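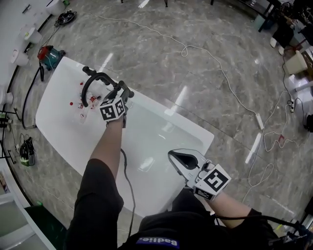
How to Host a Demonstration Day for Hand-Held Grippers

We have been opening the doors at Fletness to visitors for a while now, first to friends and neighbors, then to a school group or two, and last October to anyone who cared to turn up on a Saturday morning. People write to us fairly often asking how we run it, so I finally sat down with a pot of coffee and put it all on one page. It's written with our own room in mind, and you will have to bend it a little to fit yours.

What you are demonstrating, for anyone on your team who is new to it: one person wears a camera on the head, holds a gripper in each hand, and does ordinary chores with them. Picks up a bottle, moves a small cap from one spot to another, that sort of thing. The recordings go toward teaching a robot the same chore. Visitors nearly always arrive expecting a robot that walks around, and I think it's kindest to tell them at the door that they've come to see the part where a person does the work. Most of them are delighted anyway (children especially, who want to hold the grippers the second they see them!).

Before the visit

1. Pick one chore and stay with it. We like small things in a wide white basin, such as clear bottles, a few little vials and red caps. The red shows up nicely against the white, even for the people standing at the back. Valter once talked us into a whole kitchen routine with eleven steps, and by the fourth step our guests were looking out the window.

2. Set aside 90 minutes for the whole visit. That is twenty for the welcome, thirty for watching, thirty for trying it themselves, and whatever remains for questions and coats.

3. Walk the floor. Cables creep, and they creep toward the place where people want to stand. Decide which side your guests will watch from, and bring all the power strips over to the other side if you possibly can. Where a cable has to cross, tape it down flat along its whole length. I do this walk the evening before and again in the morning, and I have yet to finish the second one without finding something.

4. Check the marker cubes. Each of our grippers carries a white cube with black patterns on its faces, and those patterns are what the tracking reads. Wipe them with a dry cloth, then look at every corner for peeling. A spare printed set in the drawer has saved us twice.

5. Try the jaws. Open and close each one ten times, slowly, and listen. You want the same sound every time.

6. Make one full recording, start to finish, and play it back. Please don't skip this one, even if everything worked perfectly the day before.

Setting up the person who demonstrates

Choose someone who doesn't mind being stared at. Ingegerd is our first choice, as she can chat about the weather while lifting a vial and never lose her place, but a quiet demonstrator is fine too as long as somebody else does the talking. It's really very hard to do both well on your first try.

Put the head camera on before the grippers, because once both hands are full you'll be asking a colleague to tighten your straps. Ask the demonstrator to look down at the work, then check the view on the laptop. Both hands should be in it, and so should the far end of the basin. If you can see mostly knees, tilt the camera up a touch and look again.

Then come the grippers, left hand first in our room, only out of habit. Let the cables hang with enough slack for a full reach to the far side. Have the demonstrator stretch as far as the chore will need, come back, and stretch once more while you watch that nothing catches.

Before anyone begins, we hold each gripper level at the waist and wait for the green light in the software. Sølve calls this "saying grace," and the name has stuck.

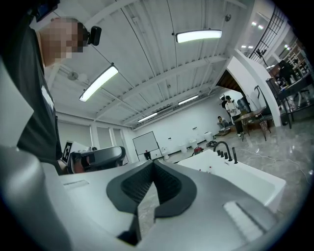

Running the demonstration

1. Do it once without a word. Let everybody watch the chore from beginning to end. People notice far more than you would think, and their questions are better afterward.

2. Do it a second time with commentary. Talk about the approach, the closing of the pads, the lift, and the letting go. The mesh on the inner faces of our finger pads always gets a comment, so we pass a spare pad around for people to touch – it goes from hand to hand much better than any slide we ever made.

3. Drop something on purpose. Well, you may not need to try very hard! Show how you mark a spoiled attempt and start over. Our demonstrator says "again" out loud and whoever is at the laptop presses the key.

4. Show a recording from the gripper's own camera. The wide lens bends everything, so straight lamps turn into arcs and the room looks like the inside of a bowl. Give people a moment to find themselves in it before you carry on.

Letting visitors try

Two at a time is plenty. One wears the gear and the other hands over the objects, and then they trade. Start them on the largest bottle you have and leave the little caps for the brave ones. Remind them to move at the pace they'd use to pour tea, and keep your own hands close by for the first minute or so.

We keep the practice recordings in their own folder, separate from the real ones, and delete them at the end of the day. Say so before anyone puts on the camera, and ask permission from people who are only standing nearby as well.

Young children can use a gripper with both hands, without the head camera. Sit them on a low stool.

Questions you will get

How many recordings do you need? For our basin chore we stopped at 2603, of which 1435 were kept after checking. Those are our numbers for our chore, and I always say that twice.

Does it get tiring? Yes, in the forearms mostly. We swap demonstrators after 200 attempts, or sooner if somebody asks.

When does the robot come? Have a short clip ready on the laptop for this one.

Packing up

Grippers go back in the case with the jaws open. Unplug at the wall first, coil the cables loosely, and count the vials before you put the lid on the box. Linnea keeps the sign-up sheet for the next visit by the door, with a pen on a string, and if you'd like to come and see how we do it before trying it yourself, add your name and write "host" beside it so we know to show you the setup as well.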